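홈 | 살림 게시판 | 주방도구 | 찜·삶기 | 글쓰기 | 로그인
읽는 시간 4분

대나무 찜기에서 만두피가 바닥에 붙어 찢어지는 문제

Gøran Haugland

지름이 크지 않은 원형 대나무 찜기를 쓰고 있습니다. 뚜껑도 대나무로 짠 것입니다. 냉동 만두를 찌면 꺼낼 때 피 아랫면이 바닥에 남고 속이 빠집니다. 매번 그런 것은 아니고 세 판에 한 판 정도입니다. 피가 두꺼운 흰 만두보다 초록색이나 분홍색이 도는 얇은 피 쪽이 심합니다.

지금 조건은 다음과 같습니다.

- 냄비: Dahlgren 편수 냄비, 물은 냄비 깊이의 3분의 1
- 가열: 물이 끓은 뒤 찜기를 올리고 중불, 12분
- 깔개: 있을 때는 종이 깔개, 없을 때는 그냥 올림
- 꺼내는 시점: 불을 끄고 바로

종이 깔개를 쓰면 덜 붙지만 종이가 젖어서 만두와 같이 들려 올라옵니다. 종이 말고 반복해서 쓸 수 있는 깔개가 있는지, 그리고 한 번에 몇 개까지 올리는 것이 적당한지 알고 싶습니다. Vurnthorpe 쪽 매장에서 실리콘 깔개를 봤는데 구멍이 작아서 망설이고 있습니다.

조회 2,371

Roald Hellström

원인은 두 가지로 나누어 봐야 합니다. 하나는 피의 전분이 호화되면서 생기는 점착이고, 다른 하나는 바닥에 고인 응축수입니다. 전자는 깔개로 줄이고 후자는 간격과 뚜껑으로 줄입니다.

깔개는 짜임이 있는 것을 권합니다. 접촉 면적이 작고 틈으로 증기가 올라옵니다. 면포는 쓰기 전에 물에 적셔서 꼭 짜야 합니다. 마른 면포는 피의 수분을 빨아들여 오히려 더 붙습니다. 실리콘은 구멍이 작으면 그 위에 물이 고이므로 구멍이 큰 것을 고르십시오. 어느 것이든 기름을 아주 얇게 바르면 분리가 쉬워집니다. 기름은 깔개에만 바르고 대나무에는 바르지 않습니다. 대나무에 밴 기름은 산패하면 냄새가 남습니다.
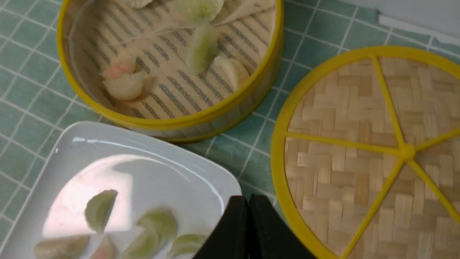

배치는 개수로 정하지 말고 간격으로 정합니다. 익으면서 피가 부풀기 때문에 올릴 때 손가락 한 마디 정도는 떨어뜨려야 합니다. 서로 닿은 채로 찌면 바닥이 아니라 옆면끼리 붙고, 떼어낼 때 얇은 쪽 피가 먼저 찢어집니다. 벽에 기대어 놓는 것도 같은 이유로 피하십시오. 얇은 피와 두꺼운 피를 한 판에 섞는다면 시간을 두꺼운 쪽에 맞출 수밖에 없고, 얇은 쪽은 과하게 익습니다. 가능하면 판을 나누십시오.

꺼내는 시점도 바꿔야 합니다. 불을 끄고 뚜껑을 연 상태로 2분 둡니다. 표면이 식으면서 점착이 줄어듭니다. 저는 Plesitik 탐침 온도계로 만두 표면을 재 보았는데, 67도까지 내려간 뒤에 집으면 피가 남지 않았고 그보다 뜨거울 때는 가끔 남았습니다. 겉의 온도입니다. 속까지 익었는지는 따로 확인해야 합니다.

옮길 접시는 찜기 바로 옆에 두고 한 개씩 밑에서 받쳐 옮깁니다. 젓가락으로 위쪽 주름을 잡아당기면 무게가 아랫면에 걸립니다. 얇은 실리콘 주걱이 제일 낫습니다. 벗긴 뚜껑은 안쪽에 물이 맺혀 있으니 만두 위로 기울이지 말고 옆으로 빼서 내려놓으십시오.

세척은 뜨거운 물과 솔만 씁니다. 세제는 짜임 사이에 남습니다. 세워서 말리고, 완전히 마르기 전에는 뚜껑을 덮지 않습니다. 깔개도 분리해서 따로 말립니다.

Ellberg만두조아

양배추 잎 까세요. 배춧잎도 됩니다. 저는 Ellberg 찜기 쓰는데 바닥에 잎 두 장 깔면 안 붙어요. 잎도 같이 먹으면 되고요. 시간은 안 재 봐서 모르겠습니다.

Gøran Haugland

답변 감사합니다. 토요일에 면포를 적셔서 깔고 간격을 넓혀 다시 쪘습니다. 얇은 피도 바닥에 남지 않았습니다. 다만 뚜껑을 열고 2분을 두니 위쪽 주름이 조금 말랐습니다. 1분으로 줄여서 해 보고, 양배추는 다음 판에 시험하겠습니다.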